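Workshop notes: the hand-held gripper, third revision

Members who come in on build nights will have seen the linkage gripper on the end bench at Prudlow. Trygve Solheim and I started it in May as a squeeze-to-close tool with parallel jaws, printed in black, with brass in the pivots. Revision 3 is together and is being tried on cloth.
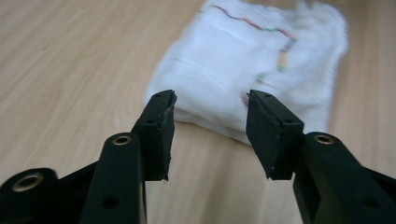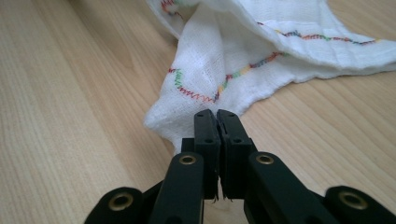

Pivot fit took up most of this revision. On revision 2 the arms ran directly on steel pins, and the holes wore oval within a few evenings. The play at each joint was small, but it added up through the linkage and let the pads meet out of parallel. Trygve redrew the arms with a raised boss at the pivots and room for a brass bushing, pressed in with the bench vise after the hole is reamed. Printed holes come out undersize on our machine, so do not skip the reamer. We cracked 3 arms before accepting this. The test piece is the white cloth with the zigzag stitching in colored thread, chosen by Brândușa Gavrilă from her sewing bin on the grounds that a loose weave is a harder case than a block of foam. The open weave snags on any rough print edge, and the folds give the pads very little to close on if the approach is too high.

We put the new joints through 1243 open-and-close cycles by hand, logged over several evenings. No bushing moved in its seat. One outer pin needed a new retaining clip. Side play at the fingertips was too small for us to measure with the calipers we have, and I would not claim more for it than that.

The pads are the weak part. The ragged corner on the left one, at the top where the facing meets the mount, is on the list for replacement. Gayan Pathirana has suggested making the pad a separate cartridge, held by two screws from the side, so that it can be changed without taking the finger off. A drawing is in the shared folder under the name Alus. Comments are welcome before we print it, particularly on screw length.

Print settings for anyone making a set: four walls, arms laid flat, no supports. A full set of arms takes almost 11 hours on the larger printer, so please book the slot and write your name on the sheet. Clean the burrs off the pad edges with a fine file before fitting. Do not sand the boss faces, as this changes the stack height and the linkage will bind.

Next is the drive. Wilmer Arboleda has a small geared motor and a driver board that should close the jaws from the handle end, and he is working out where the current limit has to sit so that the motor stops on thin fabric without crushing something stiffer. If the motor is too heavy for the wrist we will go back to a cable and put the weight on the bench.

We are short of brass bushings in the smaller size. The last bag held 48 and most of those are used. If you have an odd few at home that match the drawing, leave them in the tray marked Drundis next to the drill press.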